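食材玩具の形と器　皿の縁から考える選び方

食材玩具、いわゆるままごとの野菜や果物は、色と輪郭で品目を伝える道具である。重さも匂いも本物とは異なり、断面を見せる構造でなければ中身の情報もない。残るのは外形、表面の凹凸、へたの有無、そして配色になる。本稿では単品の出来よりも、皿や鉢と組み合わせて机に並べたときの扱いを中心に、選定、配置、手入れ、収納の順に見ていく。

輪郭による区別

品目の判別にもっとも効くのは長さと幅の比である。バナナは湾曲、きゅうりは直線に近い棒状、唐辛子は先細りという具合に、細長い品目でも輪郭の要素が分かれていれば取り違えは起きにくい。問題は丸い品目で、赤く丸みのあるものは、へたの形や表面の粒が省略されると、いちごともトマトともとれる。見る向きでも印象は変わる。上から見て星形のへたが確認できる製品でも、鉢に入れて横倒しになれば手がかりは消える。

玩具の卸を手がけるKamachで品目表を作るヴィエラ・コペツキーは、登録の際に正面、側面、真上の輪郭を別々に描き、二方向以上で他の品目と重なるものには備考を付ける。同社の現行の品目表は2,066行あり、備考欄がもっとも長いのは赤い丸物の区分である。「品名は袋に印刷されています。袋を捨てたあとは形だけが頼りになるので、袋なしで分類できるかどうかを先に見ます」と話す。

色については、隣り合う品目との差が基準になる。緑のきゅうりと緑のピーマンを同じ籠に入れると、部分的に隠れたときの区別が難しい。少数で組む場合は、色相を散らしてから形を決めるほうが早い。赤、黄、濃緑の三色があれば、白い天板の上ではどれも沈まない。

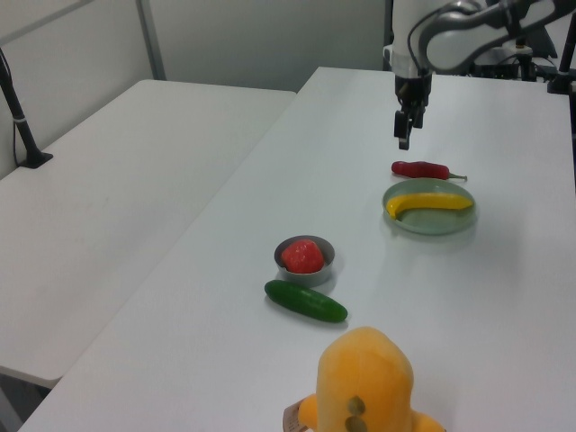
白い天板に置いた唐辛子、バナナ、きゅうり。皿と鉢に入れるのは一品ずつ。

器の縁と深さ

器は食材玩具より後回しにされやすいが、並べたときの安定は器で決まる部分が大きい。湾曲した品目は平らな面に置くと接点が少なく、弱い力でも回る。縁のある浅い皿にのせると、両端または片端が縁に当たり、回転の余地が減る。縁が高すぎると今度は端が持ち上がり、指をかけたときに皿ごと傾く。

小鉢は丸い品目と相性がよい。ただし、実が鉢の内径いっぱいになる組み合わせでは、指を差し入れる隙間が残らない。上からつまむしかなく、実の頂部が縁より低いと取り出しにくくなる。食器側の設計を担当するHrubýのペテル・ルカーチは、鉢の内径を70ミリで試作し、手持ちの丸物を順に入れて、取り出しに両手を使った品目を記録した。その結果、深さを減らす変更のみを行い、内径は据え置いた。内径を広げると小さい品目が鉢の中で転がり、置いた位置が定まらなくなるためである。

皿の色は食材の色と離す。淡い緑の皿に黄色い品目を置いた場合、明度は近いが色相が離れ、輪郭は読み取れる。同じ皿に黄緑の洋なしを置けば境界は弱くなる。白い机に白い皿という組み合わせも見た目は整うものの、縁の位置が影に依存し、照明の向きで見え方が変わる。金属の器は映り込みがあるので、天井灯の真下を避けたほうが中身を確認しやすい。

高さのある品目を混ぜる場合

食材と器だけでは、机上の高さがほぼそろう。ぬいぐるみのように丈のある物を加えると、その背後に死角ができる。手前に置けば奥の品目が隠れ、奥に置けば隠れるものはないが、正面の人からは遠くなる。向かい合って使う机では、どちらの側から見ても死角が生じない位置は限られ、端に寄せるのが無難である。

保育施設向けの備品を扱うGrandachのシルヴィア・ヴルチェクは、丈のある物を客役として使う配置をよく組む。客役は顔の向きが決まっているので、配膳の方向が自然に定まる。皿は客役の正面に、未使用の食材はその反対側に置く。彼女の配置図では食材同士の間隔を40ミリとしている。大人の指が両側から入り、隣の品目に触れない寸法として決めたもので、子どもだけで使う机ではこれより詰めてもよいという。
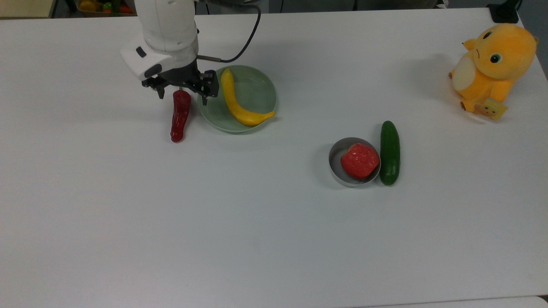 食材玩具の汚れは、どの程度の頻度で拭き取るべきか。
使用した日の終わりに一度、水で絞った布で拭き、乾いた布で水気を取る。口に入れた品目があれば、その場で分けておき、製品表示に従って洗う。

素材別の手入れ

手入れの方法は表面の素材で決まる。木製品は水に浸けると木口から吸い、塗膜の割れにつながる。拭き取り後は木口を下にして立てず、寝かせて乾かす。軟質の樹脂は水洗いに耐えるものが多いが、中空成形で空気穴のある製品は内部に水が残る。洗う前に穴の位置を確かめ、残った水が抜ける向きで置く。布製の食材は中綿の乾きが遅く、表面が乾いていても中心に湿りが残ることがある。

表面に粒や溝のある品目では、平滑な品目より拭き取りに時間がかかる。きゅうりのいぼ、いちごの種のくぼみ、へたの付け根が代表的な箇所で、布の角か毛の柔らかいブラシを使う。溶剤を含む拭き取り剤は、印刷や塗装を侵すおそれがあるため使わない。へたが別部品の製品では、拭き取りのついでに付け根を軽くひねり、がたつきを確認しておく。緩んだものは修理が済むまで棚から下げる。

軟質の塩化ビニルを含む製品は、スチロール系の容器や塗装面に長く接触させると、可塑剤の移行で相手側を曇らせたり、貼り付いたりすることがある。夏場の収納では品目同士も紙で隔てるのがよい。木工を主とするHonwoodのオルドジフ・パウリークは、修理で預かる木製食材の傷のうち、落下によるものと貼り付きによるものを帳面で分けている。落下の傷は角に集中する。貼り付きの跡は面で残り、研磨の範囲が広い。費用の見積もりでは後者のほうが高くなることが多いという。

ぬいぐるみは食材と分けて扱う。毛足に細かい塵が付くので、食材と同じ布で拭くと塵が移る。洗濯の可否は縫い付けの表示を見る。表示を切り取ってしまった品は、部分洗いにとどめるのが安全側の判断になる。

収納と点検

収納箱は浅いものを使う。深い箱では下の品目を出すために上の品目を移す作業が入り、細長い品目の先端に荷重がかかる。唐辛子の先やバナナの軸は変形しやすく、一度曲がった樹脂は常温では戻りにくい。仕切りは品目ごとに設けるより、細長い物、丸い物、器の区分にとどめるほうが、片付けの手順が短くなる。皿と鉢は重ねられるが、塗装された器は間に薄紙を挟む。

点検表は品目名に加えて色を書く。いちごかトマトか迷う品があるなら、施設内での呼び名を一つに決め、点検表と棚の札をそろえる。呼び名が正しいかどうかより、表と札が一致していることのほうが点検では役に立つ。

備品の更新を担当するイヴェタ・ポラークは、9月の入れ替えに合わせて点検表を刷り直している。欠品が2品以下なら単品で補充し、それを超えた組は組ごと交換の検討に回す。単品補充では色の差が出る。成形時期が違えば同じ型番でも色味がわずかに異なり、同じ皿に並べると差が見える。対になる品目、たとえば二本組のきゅうりなどは、片方だけの補充を避けている。

購入時に確認する項目は、対象年齢、素材表示、部品の固定方法、洗浄の可否である。器が付属する組では、付属の食材が実際に器に収まるかも見ておく。箱の写真では盛り付けた状態でも、実物では縁から大きくはみ出す組がある。店頭で開封できないときは、器の内径と食材の長さを販売元に問い合わせれば足りる。回答には通常、外寸が記載されるので、内寸が必要な旨を書き添える。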